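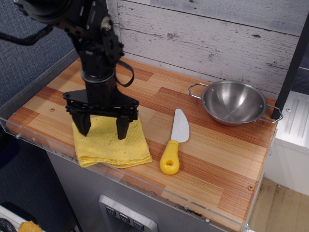
Play Kitchen Corners: Progress Report to the Grumum Fund

Prepared by Benedikt Hellwig, Oltia Family Rooms
Friday, May 16, 2025
Shares 19 | Comments 3

Dear Mr. Chu,

I report to you about the small counters for the play kitchen corners, which your fund supports in this first period. From the grant we have spent 1,276 dollars until now, from the total of 1,619 dollars. The remaining money is kept for replacement of toys and for one more pot.

The counter

The top has a striped wood pattern, light and reddish, and we have put a low clear lip along the front and the left side. The parents asked that small toys do not roll to the floor, and the lip was the cheapest answer. The screws of the lip must be checked again before September.

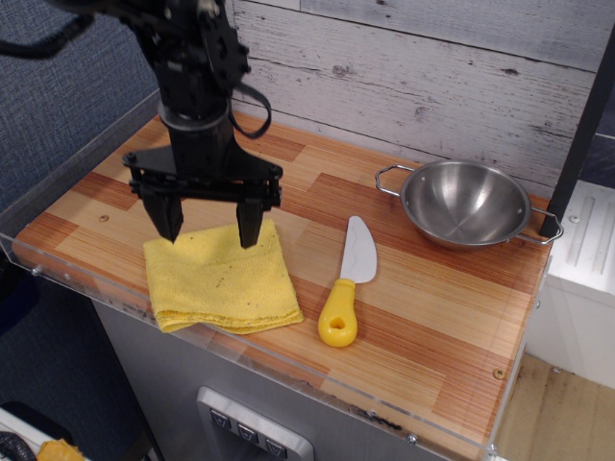 Counter with yellow towel, toy knife and steel pot, in front of the plank wall.

The things on it

We decided to keep each set small. The pot is stainless steel with two wire handles, and the toy knife is plastic with a thick handle, easy for a small hand. The towel is for the folding and wiping activity. It has some small dark specks, and I will ask Culteo for the price of new towels. In one group the children wished to have an animal in the kitchen, so a plush dog was added to the set.
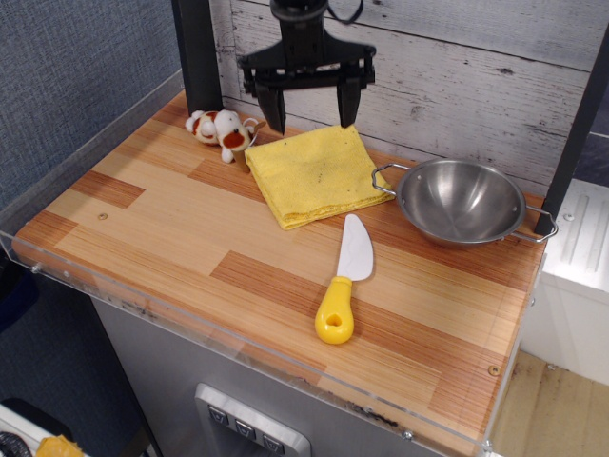

The set with the plush dog at the back left. Some scuffs on the acrylic at the front edge.

Still open

The scuffs at the front edge need cleaning, and I do not know yet which product is safe for acrylic. Chih-ming Chu wrote to me that he prefers a written list of contents for each set. I agree, and I will send the list together with the receipts.

With kind regards,
Benedikt Hellwig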